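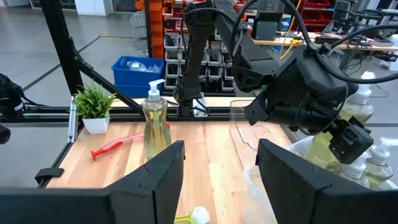 Starting Your First Game

Welcome to Skundasow! We know you're eager to get out on the road and start meeting people, but a few minutes spent here will save you from having to begin again later on (and beginning again means sitting through the opening boat ride, lovely as it is).

1. From the title screen, choose New Journey and press the confirm button. If you have played before, your old journeys will be listed underneath, newest first.

2. Pick an empty save slot. The game keeps up to 10 slots on each system, and they are shared between everyone who plays on it, so do have a word with your family before you overwrite anything.

3. Enter a name for your hero. You can change it later at the town hall in Pundley, though the clerk charges 300 coins for the paperwork, and that is a good deal of money in the early chapters!

4. Choose your first companion. Mollix is sturdy and forgiving, and a fine friend for anyone new to this sort of game. Horobets hits much harder but tires quickly, and will need plenty of rest at inns.

5. Set the battle speed. It starts at 100, and moving it down to 60 gives you a good deal more time to read each menu before the enemy takes its turn.

6. Choose Begin, and wait for the little lantern in the corner to stop blinking.

Note: The companion you leave behind isn't gone for good. Look in at the Pundley stables once you have finished the second chapter, and bring an apple or two along.

Caution: Do not switch off the system or remove the game card while the lantern is blinking. Doing so may damage your save, and a damaged save can't be repaired.

Caution: Overwriting a slot erases everything in it, including any costumes you earned in the December festival.

To change the battle speed or the text size later, open the pack menu and choose Settings. Your hero's name and companion are shown at the top of the same menu.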